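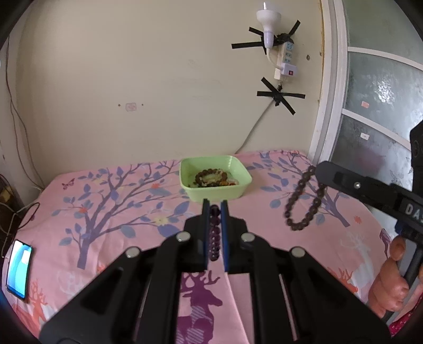
Rojanasak beaded bracelets – mixed tray

I've been buying from Rojanasak for years and I still get silly about opening a new lot. Round glossy beads, dark purple ones, browns so deep they're nearly black, a reddish-brown or two, and the odd bit of orange or amber that wakes the whole tray up. I sell them out of a light green plastic tray, the sort with rounded corners and sloping sides, and people love having a rummage (so do I, which is why packing orders takes me all evening).

Everything is one of a kind or close to it, so I price by type and you tell me which colours you lean towards. Put it in the notes box when you order. "Dark, nothing orange" is perfectly fine as a note!

Single bracelet, round beads: 179 baht
Single bracelet, braided or mixed: 249 baht
Bundle of five, my choice: 908 baht

The thin gold ones go quickest. They're slim enough to wear two or three together, and they look lovely next to one of the chunky dark browns – try it before you decide you're not a gold person. I wasn't either.
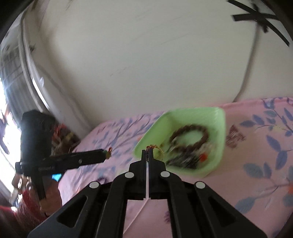 Sizes and fit

Most are on stretchy cord and suit an average wrist. If yours is very small or on the large side, measure it with a bit of string and send me the number, and I'll go through the tray for you. Roll them on over your hand, please, don't yank. I've restrung enough of them to have opinions about yanking.

Looking after them

Wipe with a soft dry cloth. Take them off for swimming and washing up. Perfume goes on first, bracelet after.

Postage

40 baht however many you buy, sent in a padded envelope. I post from Bollunley twice a week. If you ordered in September and it still hasn't come, write to me and I'll chase it.

Swaps are fine within a fortnight if the bracelet hasn't been worn. Earrings are on the Grullent page.

Kanyarat Duangkaew
Page updated 2008-10-04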